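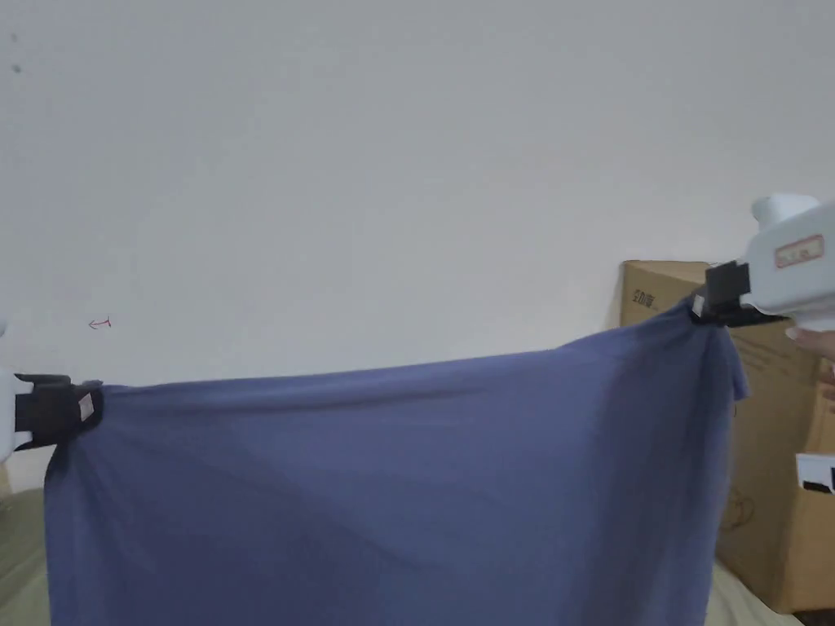 **Posted by heddle_40** | June 16, 2023 | Board: Fabric care and laundering

**Flat sheets going out of square after washing**

I have a set of blue-grey cotton flat sheets from Dotton. After two washes at 40 degrees the hems no longer line up when folded. If I match the top corners, one bottom corner hangs lower than the other. Line dried, no tumble. Is this shrinkage, or was the cloth cut badly in the first place?

---

**weftwise** wrote:

Neither, most likely. It is skew. The weft was not at right angles to the warp when the cloth was finished, and the finish held it there. Washing takes the finish out and the yarns go back to where they want to be. Shrinkage alone would give you a shorter rectangle.

To check, pull a single weft thread near the hem and see whether the gap it leaves runs parallel to the stitching.

---

**Tubman16** wrote:

I disagree that it is "most likely" skew. Line drying can do this without any fault in the cloth. A wet double sheet is heavy, and if it is pegged by two corners the whole load goes through those two points. The top edge stretches and the middle drops. Fold it over the line by a third and peg along the fold.

---

**weftwise** wrote:

> the whole load goes through those two points

True, but that distortion is mostly symmetrical and mostly comes out at the next wash. The OP has one corner lower than the other.

---

**Tubman16** wrote:

Only symmetrical if the pegs are level and the line is too. Mine slopes.

---

**heddle_40** wrote:

I pulled a thread as suggested. The gap starts at the stitching on the left and is 16 mm away from it by the right-hand side. I do peg by the corners, so that may be adding to it. Spin speed is 400, as the machine is old and I keep it low.

---

**weftwise** wrote:

Then it was torn or cut off the grain and hemmed that way. You can pull some of it back. While the sheet is damp, take the two short corners, one person at each, and pull on the diagonal. Then press along the grain. It will not be permanent.

---

**pressroom** wrote:

Agree with the diagonal pull, but a low spin is making things worse on the line. More water left in means more weight. Cotton sheets will stand a faster spin than that. I had the same trouble with a Vandadar set and it was much less after I changed the cycle.

---

**heddle_40** wrote:

Will try a faster spin and pegging over the fold. I have written to the shop about the hem and will post the answer if I get one.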